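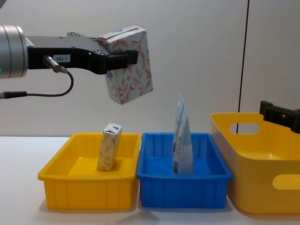
La Purnia es la bolsa de viaje que me habría gustado tener cuando empecé a recorrer medio continente en autobús, con la mochila en las rodillas y la chaqueta hecha una bola contra la ventanilla. Se cuelga del respaldo de delante o se deja en el suelo, entre los pies, y se abre por arriba de par en par, así que no hay que vaciarla entera para encontrar el cargador (¡cuántas veces he hecho eso a las tres de la mañana!). Le cabe el neceser, una muda, la botella, el antifaz y hasta una caja de pañuelos rectangular como la que sale en la foto, sin aplastarla. Yo la llevo siempre, porque con los paquetitos pequeños no llego ni a la primera parada.

Tiene 18 litros de capacidad. Sé que suena a poco, pero es una bolsa para tener a mano; la maleta va abajo, en la bodega. Por dentro lleva ocho bolsillos, dos de ellos con cremallera, y por fuera uno plano donde meto el billete y el libro. La correa se quita y se pone con dos mosquetones, y el fondo es rígido, cosa que pedí yo misma a los de Kellmont después de que la primera muestra se me volcara con el café dentro.

La probé en la ruta nocturna a Kendville, que es larga, con curvas y con un conductor al que le encanta la radio. Mi compañero de asiento, Adebayo Ogunleye, acabó pidiéndome la bolsa para mirarla por todos lados y me preguntó si la había en azul. Pues sí, la hay en azul, en gris y en un verde oliva que en pantalla se ve más claro de lo que es.
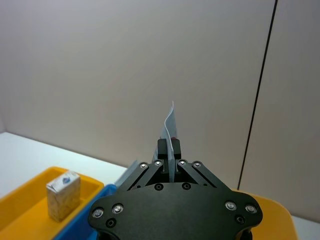

Tornillos plateados sobre la pieza negra, desde atrás.

Cosas que me preguntáis mucho por correo:

¿Se puede lavar? Sí, a mano y con agua fría. En la lavadora el fondo rígido se deforma, lo he comprobado con la mía y se quedó como una teja.

¿Sirve como equipaje de mano en el avión? Depende de la compañía, mirad las medidas antes de salir de casa. Yo la hice pensando en autobuses y ahí va perfecta.

¿Cabe un portátil? Uno pequeño sí, pero no lleva funda acolchada. Para eso tengo la Farina, que es más alta y más seria, de las de ir a trabajar.

¿Y si el respaldo no tiene dónde engancharla? Trae una cinta ajustable que abraza el reposacabezas. En los autocares de asiento muy ancho va justita. Zainab Tijani me escribió para contarme que ella la pasa por el reposabrazos y le aguanta bien, así que os dejo el truco.

Precio: 44 euros, con la correa y la cinta incluidas.
Colores: azul, gris, verde oliva.
Garantía: 6 meses en costuras y cremalleras.
Envío: lo preparo yo en casa, y cuando estoy de viaje se encarga Yetunde Abubakar, que empaqueta bastante mejor que yo.

El verde oliva está agotado y vuelve en abril. Si lo queréis, escribidme con el asunto «oliva» y os aviso en cuanto lleguen las bolsas. Para cambios de color no hace falta dar explicaciones, me la mandáis sin usar, con la etiqueta puesta, y sale la otra para vuestra casa.

Página actualizada el 31 de diciembre de 2022.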